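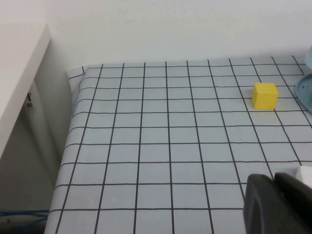
A yellow cube on the gridded table, from the gripper's point of view.

Stenum learns to say "I'm not sure"

Version 8 of Stenum, the open planning software looked after by the small team at Drandar in Hebden, came out in February, and it brings the change users have been asking for longest. The planner can now tell the rest of the system how confident it is about where an object sits, and it changes its plan to suit.

Until now Stenum took a single estimate from the vision side and treated it as fact. If the estimate was a finger's width out, the arm went happily to the wrong spot, closed on air and then started the whole job again from the top. The new release carries a spread of likely positions all the way through to the motion planner. When the spread is narrow, the arm goes straight in. When it's wide, the planner adds a short looking move first — a small shift of the wrist to get a second view — and only then picks an approach.

It's a lovely bit of work, and the gains show up on very plain tasks. In the team's own tests with a small cube, failed grasps over a full run of trials fell from 39 to 7, using the same arm and the same camera as before. The extra looking moves do cost time, but most runs still finished sooner overall (far fewer restarts!).

"We'd spent ages trying to make the position estimate better," says Dennis Hulme, who wrote most of the new code. "Then we tried passing the doubt along with it, and half our odd little workarounds could be deleted. I was grinning for a week."

The wrist camera calibration tool has been rewritten too. It used to want a long set of hand-placed poses; now it chooses its own and takes around 24 minutes from start to finish, with a running error figure so you can stop early if you're happy with it. Replay logs also show the planner's spread at each step as a shaded patch, so you can scrub back and see the moment it settled on a grasp.

Not everything is in yet. See-through objects still give wide, wobbly estimates, and the planner can get stuck asking for one more look. Hulme has put in a limit on repeat views for the time being and says a proper fix is being worked on alongside Brernorex, the group's simulator.

Existing set-up files load without changes, but the new behaviour is switched off until you turn it on in the planner settings — the release notes list the options.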